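Folding, lining, folding again: an hour with Marlene Stüber

Came in ten minutes late, bus from Clornberg held up, and Marlene Stüber had already started. She does not wait for people. "Put your coat on the chair, not the table," she said, and that was hello.

She has been wrapping things for storage for most of her working life. Blankets, lampshades, christening gowns, once a stuffed pike. The workroom is up a flight of stairs above what used to be the Hinero shoe shop and it smells of paper and floor polish. Long table, two windows, rolls standing in the corner like umbrellas. September is her busy month, she says, people come home from holiday and decide to clear the loft.

I asked how she got into it. Short answer. "My aunt did it, I carried for her." Longer answer came later over tea: the aunt packed for Wegener, the removals people, and Marlene went along in the school holidays and was given the corners to do. Corners are what she still judges people by. Joscha Tiedemann, who is with her three mornings a week, had to do corners for a month before she let him near a whole parcel.

"She'd undo them when I went to lunch," he told me, cheerfully enough. "Come back, all flat again."

What goes wrong most often? She had that one ready. People pull too tight. They think tight means safe. "Then it sits on a shelf for ten years and every crease has gone into the thing you wanted to keep. Let it lie. If it wants to lift a bit at the edge, let it lift."

And tape. She is against tape, nearly all of it. There is one roll in the room and it lives in a drawer.
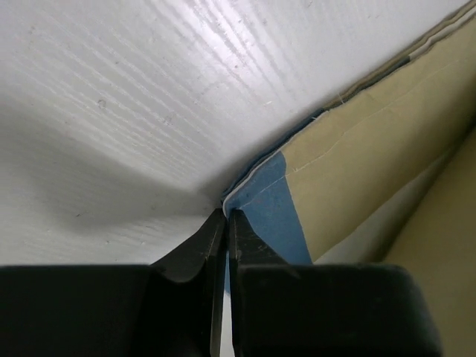
She buys very little new. Thick stuff for outside, softer stuff for inside, cloth if there is cloth to be had, and she'll use a piece until it gives up. Last year she kept a tally for the first time, mostly because Britta Baumgart, who does her books, kept asking. 219 jobs. Joscha wanted to know how many metres that was and Marlene told him to go and measure it himself.

"Layers," she said when I asked what the trick is. "Two thin ones before one thick one. And look where the edges land. You don't want all your edges landing in the same place, it makes a ridge and the ridge prints through." She ran her thumb along a fold to show me, then made me do it. I got it wrong. Thumb too hard.

She is 71 and not stopping. Her knees are a nuisance on the stairs and Uwe Grube from the yard below brings the heavier things up now, for which he gets cake. There was talk of moving to the ground floor at Kastar, the old dairy, more room and a proper loading door. She went to look. "Damp," she said. I waited for more but that was all of it.

Does she mind that most of what she wraps never gets looked at again? Long pause, she was squaring up a stack. "They look at it once. Somebody opens the box, maybe the daughter. I want it to open nicely." Then, a bit later, not really to me: "You can tell straight away if whoever packed it was cross."

Prices, as readers always ask. She charges by the piece and won't give a figure over the telephone, you have to bring it. A quilt is not a quilt, she says. Akinyi Rugemalira brought her grandmother's last spring, along with a hatbox nobody had asked about, and stayed to watch the whole job. She now comes on the first evening class, which started in 2000 with four people in a church hall and has been going on and off ever sicne. Akinyi says the hardest part is slowing down. "I have small children, I wrap everything as if the doorbell's about to go."

I know the feeling. Had a parcel on my knees all the way home, a jug of my mother's that Marlene let me practise on, and I could already feel one corner working loose.

Classes begin again when the clocks change, six till eight, bring your own scissors and something to wrap that you woudn't cry over. Tea provided. Coats on the chair.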